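Section 2. Planning and budgeting for your picking cell 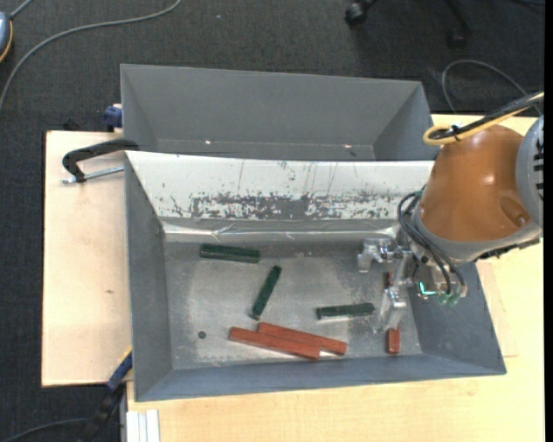 Kumiko Higuchi wrote back after reading the first draft of this section that the arm takes up maybe a third of the talking and that I should spend more of it on the boring stuff – clamps, cables, bins – which is where her own budget went sideways. She was right, so I've moved the boring stuff up and the arm now comes fourth.

Everything in this section happens before you order. If you already have your arm in a crate, skip ahead to Section 3, but do come back for step 5, please, as it can still save you some money.

Before you start

You'll want a tape measure, a roll of masking tape, a notepad and one of each part you plan to pick. Real parts! I planned my first cell (the one we called Maihi) from a catalog sheet and then had to buy fingers twice.

1. Decide what one pick looks like.

Write it as a single sentence. Mine was "take a block out of one metal bin and put it in the bin behind it." If your sentence has the word "sometimes" in it, you're planning two cells, and you should price the simpler one first.

2. Choose your bins and buy spares.

Go for open-topped bins with walls that slope, so the gripper has room to come down at the sides. Check the depth against your gripper with the fingers pointing straight down. Blocks that stand up against a wall or lie tight alongside each other are the hard picks, and you should try those by hand with the real fingers before you settle on a bin.

Note: Metal bins get scuffed, and so does any panel or liner you fit inside them. I budget liners as a thing you use up, same as tape. I keep eight spare bins on the shelf, which sounds like a lot until the supplier changes the shape on you.

Note: Shiny floors throw reflections. If you're using a camera to find parts, put a dull bin and a shiny bin on your trial list and compare them under your own lights.

3. Price the table and the clamps together.

A wooden top is fine for planning and trials. It's cheap, you can drill it, and you can clamp straight to the edge. What you can't do is let the bins wander. Plan on at least two clamps per bin, plus a couple for any board you add to the side of the table.

Caution: Clamp handles and threaded rods stick out further than you expect. Mark them on your layout as if they were walls, and keep the arm's path clear of them.

4. Now pick the arm.

Reach first, payload second, price third. Tape out your bins on the table, measure from where the base will sit to the far corner of the far bin, then add a bit for the gripper to approach from above. When you check payload, add the gripper, fittings and hoses to the weight of the part. I forgot the hoses once and got away with it, but only just.

For Gosard, our second cell, I had quotes from Kitska and Nastusex. The Nastusex quote looked $4,000 cheaper on page one. On page three I found that the gripper, the mounting plate and the cable kit were all extras, and the gap shrank to $800. I still went with it – but I knew what I was buying.

Caution: Ask for the price of the arm as it will stand on your table, running, with the safety gear your risk assessment calls for. Get that in writing. Don't accept "starting from."

5. Add a line for cables and hoses.

This is the one Kumiko was talking about. Count every run to the arm, the gripper, the lights and the controller, and allow slack for the full swing. Then add ties, fittings and some kind of floor cover.

Note: Cables lying across the floor and rolling office chairs don't mix. Decide where people will sit before you decide where the cables go, or you'll be buying longer ones.

6. Tape out the floor.

Mark the table, the arm's full reach, the controller and the chair. Leave the tape down for a few working days and walk around it. Does anyone need to squeeze past? Can you swap a bin without leaning into the arm's space? If the answer is no, move the tape. It's the cheapest change you'll ever make to this cell.

7. Put in the hours.

Your own time goes on the sheet too. The trial period for Gosard took me 41 hours, mostly spent nudging bins and re-teaching positions, and I'd put down up to 8. Charge it at whatever rate your boss uses, even if nobody is going to bill you for it.

8. Hold something back.

I order the arm, gripper and bins first and leave finger blanks, liners and extra clamps for a second order once trials are under way. If your budget closes at year end like ours does, get that second order in before December, and check the lead times when you ask for the quote.

Note: Keep every quote, including the ones you turned down. You'll want them when a finger wears out and you need a second supplier in a hurry.

When the sheet is filled in and the tape has survived a few days, go on to Section 3, Unpacking and mounting the arm.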